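Open day at the Jillgate workshops, Wornuncombe

15 November 2020

I went over to Wornuncombe for the Jillgate open day mostly to see the Kadberg building, which has been closed to visitors since the roof work. The drive took longer than it should have. Parking is behind the old grain store, and the sign for it faces the wrong way if you come in from the north.

Entry was two dollars, paid at a folding table inside the door. With it you get a map and a sticker. The map lists the rooms by the names of the old departments, so Packing is where they now keep the bicycles and Dye is the cafe. A board in the hall gave the floor area as 2,422 square feet downstairs and 1,781 upstairs. It felt bigger, maybe because of the windows.

Upstairs is worth the climb for the Šimko looms alone. Two of them were threaded and one was running when I got there. The operator let people stand quite close and answered questions over the noise. I bought a dish towel made on the other one. The rest of the upper floor is storage, and the door to it was shut.

Downstairs I spent the most time in the layout room, where household goods get set out and looked over before they go to the shop. I had expected shelves. What they use is a big flat work surface marked off with blue painter's tape. The lines are plainly done by hand. Some of them run at a slant, the ends are a bit ragged, and in one place a long strip has been patched with short pieces. One section had a black wire rack for drying cups, with a light wooden dowel across the top and small frosted pegs to hold the cups upside down. I liked the rack and asked at the shop, but they had sold out. The shop tag gave it as item 553.

The cafe does soup, rolls and a decent apple cake. Coffee comes in your own cup if you bring one — I hadn't, and paid the extra. Seating is limited and the line was long by noon.

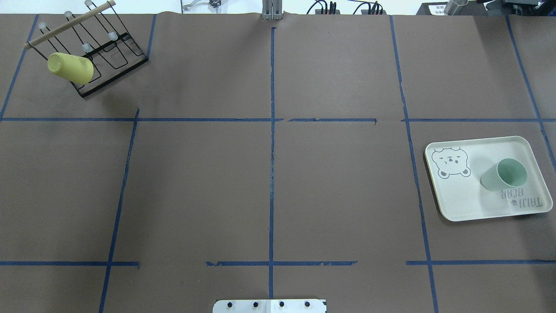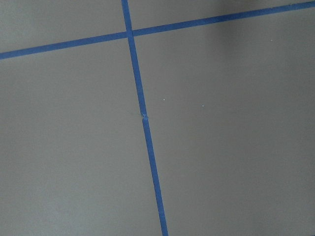
Blue tape in the layout room, Jillgate. The cup rack is in the first photo.

The next open day is planned for spring. Wear warm shoes, as the downstairs floor is bare concrete and the heating only reaches the cafe.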